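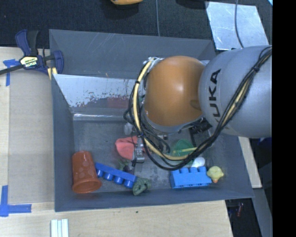
I have worked on the loose goods line at Flurura for long enough that I can tell most of what is in a tote by the sound it makes when it tips. Wood blocks, plastic cups, die-cast cars, kitchen stuff somebody threw in with the toys. Flurura buys unsorted returns and house-clearance lots by the pallet, and our building in Flotdale is where they get sorted, cleaned, bagged and shipped out again. A few people have asked me what it has been like since the arm came in, so I am writing it down once and then I can send them the link.

First, what the job was. Until this spring there were 5 of us on the first sort. You stood at a belt, a tote came down, and you pulled things out by type and dropped them in the chutes. Building bricks in one, bath toys in another, cups and dishes in another, soft or crumbly things in the reject bin. You did that for two hours, then you rotated to bagging or wash. It isn't hard work to learn. It is hard on your shoulders and wrists, and after lunch it is hard on your head too, since your hands are busy and nothing else is.

The arm sits at the end of the room where the old label bench used to be. It is a KUKA, gray and orange, with a fat run of cable and a pale yellow hose tied along it. It reaches down into a gray bin on a wooden table and takes things out with a metal gripper. The company that put the whole thing together is Sartori. They did the cameras and the software and the table, and they were in our building most of April and May.

The things it handles are the same things we handle. Bricks, a rubber duck, a plastic cup, whatever. People from outside seem to expect boxes, and boxes would be easier. The Sartori people told us early on that mixed loose items were the hard kind of job, and that they had picked us partly for that. I appreciated hearing it. It meant they weren't going to pretend it was finished.

How it went at the start: slow. The arm would go down, stop, go back up, and go down again an inch over. It liked bricks. It had trouble with anything see-through and anything soft. Cups were fine on their side and bad standing up. If two things were touching it would sometimes bring up both, and then the drop counted as a miss and one of us had to fish them out of the wrong chute. I spent a good part of my shifts that first month with a clipboard, marking what it got and what it didn't, in batches of 100. I did not mind. It was sitting down.

By August the number management had been waiting for came in, 93 out of 100 on a mixed batch, with no help. They put it up on the screen in the break room. There was pizza. I thought the number was fair, since I was the one holding the clipboard, but I also knew what the other seven were, and they were the same seven kinds of trouble as in May, only fewer of them.

So what changed for the people.

The first sort now has 2 people on it. No one was let go, and I want to say that plainly because there was a rumor at the Flavesport site that we had all been cut. One person had been planning to retire and did. Another moved to wash, which was short anyway. The third asked to go to days in shipping and got it. The two left on first sort are me and a woman who has been there longer than I have. I don't know what would have happened if nobody had been retiring. I asked at the meeting and was told it hadn't come up.

What the two of us do is different from what we did. We load. We keep the bin topped up so the arm has something to reach for, and we spread things out a little if they have all slid to one side. We clear jams. We take the rejects and the misses and sort them by hand, which means that everything we touch now is the awkward stuff. All the easy picks go to the arm. I hadn't thought about that ahead of time. Out of an old tote you would get a nice stretch of plain bricks and your mind could rest. Now every item that reaches me is there for the reason that it was hard: cracked, sticky, knotted up in string, not clearly one thing or another.

My shoulders are better. I will give it that without any argument. I used to ice the right one most nights and I don't now. My coworker says the same about her wrists. If you asked us to go back to the full belt I think we would both say no on that alone.

On the other side, it is lonelier. Five people at a belt talk. You hear about everybody's kids and cars and the neighbor's fence. Two people at opposite ends of a table, with a fan and the arm going, don't talk as much. We have to step back outside the tape line while it is running, so a lot of the time we are standing apart waiting for it. Management has offered us a radio. We haven't agreed on a station.

There is also the question of pace. With the belt, you could tell if you were ahead or behind and you could ease off for a minute after a good run. The arm does not ease off and does not catch up. It goes the same at six in the morning as it does at two in the afternoon. If I am slow to load, it just sits there over the bin, and the idle time shows up on a chart that I have now seen and would have been happy not to see. Our supervisor says the chart is for Sartori and not for judging us. I believe him. I still walk faster when I see the arm parked.

The pay part took a while. When the arm went in, our job title stayed the same, so our rate stayed the same, even though we were now doing resets and filling out fault logs. My coworker brought it up. I wouldn't have, I am not good at that. It took until the end of summer, but we were moved up one step to a line operator rate. It isn't a lot. It covers my gas. I would tell anybody in the same spot to ask before the machine is running instead of after, when they still need your goodwill for the setup.

Training was better than I expected. Sartori's people showed us how to stop it, how to restart it, how to move it by hand pendant in slow mode, and what to write down when it faults. They left a binder. The binder is about half right for our setup now, and we have penciled in the rest. If the gripper is holding something when it stops, don't yank the item, open the gripper from the pendant first. That one is in pencil with two underlines.

A few small things I have noticed. Shiny surfaces bother it more than dark ones. Tape on the table matters and you should not peel it up because it looks messy — a temp did that in June and we lost a morning to it. Ducks are easy. Anything with hair is terrible, so dolls come to us. We still do every doll in the building.

Flavesport gets one next. Their lots are heavier on housewares than ours, so I expect the first couple of months will be rough, and a lot of cups are going to end up in the wrong chute. They have asked if one of us could go over for a week when it is installed to show their people how we run things. My coworker doesn't drive that far, so it would be me. They would pay mileage and I would be on the day shift. I said yes if I can take the pencil version of the binder and not the clean one.

As for whether I like it, I go back and forth. On a day when it is running well, I load, I do my rejects, I go home and my arm doesn't hurt. On a day when it faults every ten minutes I would rather have the belt and the other three back. There have been more of the first kind lately. I still sort totes by ear when they come in the door, and it is still quicker than waiting for the camera to look.

I'll put something up after the Flavesport week if it goes ahead.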